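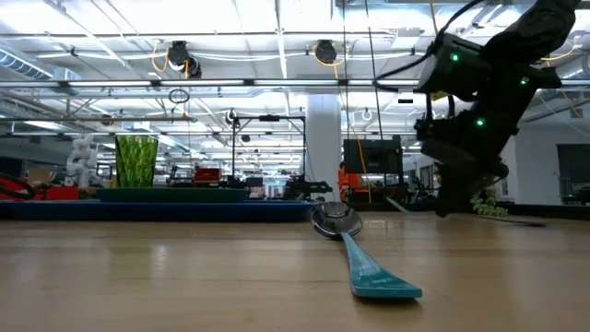
Ultach 餐具小组 · 本月那一条

赶着写的,周一早上要发,先把要紧的说完,剩下的想到哪写到哪。

一人份托盘这套,定了。蓝托盘,绿盘子,绿杯子,一把勺一把叉。上次投票大家吵了半天要不要白的,最后还是彩色的赢。我投的白的,输了,认。

先说怎么借。16 套一箱,整箱借,不拆。要拆的话找我,看情况,多半不拆。箱子放在 Fudbridge 那边楼梯口的柜子里,钥匙老地方。借走的在本子上写名字和哪天还,字写清楚一点,上个月有一行我到现在没认出来。押金 200,还的时候退,现金,别转账,转了我还得去对账。

颜色这个事多说两句。托盘是正蓝,放在浅色木桌上很跳,我一开始觉得太跳了,摆上绿的以后好很多。盘子比杯子深,杯子透光,晴天靠窗放的话桌面上会有一小块绿的影子,挺好看。杯身有纹,手滑的人会喜欢,洗的时候要多转两圈,纹里面容易留东西。

勺子柄是蓝绿的,越往后越宽,末尾是平的。有人嫌宽,说像小铲子。我觉得拿着稳。喝汤可以,吃酸奶有点大,小朋友那桌另外配小勺,在第二个抽屉,不在箱子里。

叉子颜色不一样,这个一定要讲,因为每次都有人来问是不是装错了。没装错。叉子柄偏紫,往后走变蓝,转个角度看又不太一样。跟勺子摆一起不算一套,但是放桌上就是顺眼,说不出道理。Sohail Talpur 说这叫故意不配,行吧,那就故意不配。

摆法。投票结果出来以后又有人问到底怎么摆,在说一遍:

托盘横放,靠桌子里侧,前面留出手的位置。
盘子放托盘中间。
杯子左后角。左撇子自己换。
勺子叉子放盘子右边,勺子在外。
餐巾随便,没有也行。

就这样,没有更多讲究了。人多的时候不要一套一套摆,很慢。先把托盘全铺下去,再发盘子,再发杯子,最后发勺叉。上回 37 个人吃午饭,三个人这么发,水还没烧开就摆完了。之前按人头一份一份来,摆到后面菜都凉了。

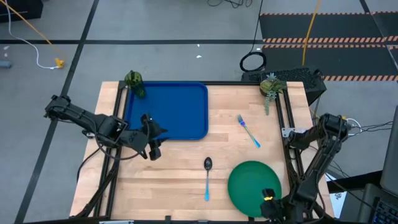

蓝托盘配绿盘子绿杯子,紫蓝柄的是叉子,右后方那盆是多肉。

盘子杯子别摞一起放。盘子归盘子,杯子归杯子,杯子最多摞 3 个,再高就拔不出来,硬拔会裂。真卡住了放温水里泡一会儿,不要敲。

木桌那边也说一下。桌面新擦过油,亮是亮,怕烫。热锅一定垫东西,托盘不算垫子,托盘自己也怕烫。已经有一只托盘底下起了个泡,谁干的不追究了,那只挪去放抹布。桌上有水马上擦,顺着木纹擦,不要画圈。

多肉放桌子后面右边角上,别往前挪,往前挪就有人拿袖子扫到它,叶子一碰就掉。掉了的叶子不要扔,放窗台那个浅盘里,能发。浇水我来浇,谢谢各位好心,真的不要再浇了。上一盆就是五个人轮流浇没的。

有人问能不能把多肉换成花。可以,自己带,自己收走。花粉重的别放饭桌。

洗。洗碗液换成 Prosudine 了,绿瓶那个用完就不再买了。味道淡,泡沫少,泡沫少不等于没洗干净,别一直往里加。一池水挤一下够了。

勺叉不要进洗碗机!这条以经写过两次,再写一次。柄上的颜色我不敢拿机器试,手洗,软海绵,别用钢丝球。洗完擦干,头朝上插筒里,不要平摊在湿布上过夜。勺头深色亮面,留水印特别明显,用干布抹一下就行。

盘子要翻过来看一眼。底下有一圈凸起来的圈,圈里圈外都爱积水,正面擦得再干,往柜子里一放,第二天下面那只还是湿的。我现在的办法是先倒扣晾半小时,再翻过来晾,再收。懒的话直接拿布沿着圈抹一遍,也行。
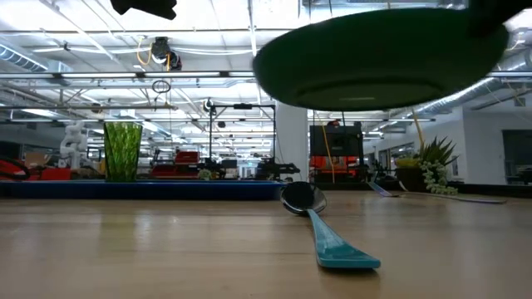 盘底这一圈,收之前记得看。前面是蓝绿柄的勺子。

缺的东西。现在整箱是齐的,但是备用的少,备用杯子只剩两只,叉子还有几把,勺子没有备用。Fourie 那家店还有同款勺,柄的颜色说是同一批,我下周去看,看准了再买。上次电话里订的那批颜色偏灰,退了,来回折腾一下午。谁正好路过,带把旧勺子去对一下,千万不要凭记忆。

打碎了怎么办。讲过很多遍了,碎了就说,不用赔,本子上写一笔就好。最怕的是悄悄少一只,等下一家人借走,打开箱子才发现不够,饭都要开了。还的时候当着人数一遍,两分钟的事。

箱子里的隔板别扔。纸的那几片看着像垃圾,不是垃圾,盘子和盘子之间全靠它。软了的可以换,柜子最下面有新的。

下次一起摆桌是周一晚上,六点半,Fudbridge 楼下那间。来早的先把桌子拉开,灯开关在门后面。菜照旧一人带一样,上回有四个土豆沙拉,没有意见,就是提一下。汤我带,豆子的,辣的另放。有忌口的提前说,别到了再说。

新来的如果想先看看东西再决定借不借,也是周一来,拿在手里掂一掂,比听我讲强。借期一个礼拜,连着两个周末有事的可以跟我商量,前提是后面没人排。

哦还有,谁拿走了那块格子桌布,蓝白的,边上缝过一道。不急,带回来就行。

桌垫的事下次再说,这次写不下了。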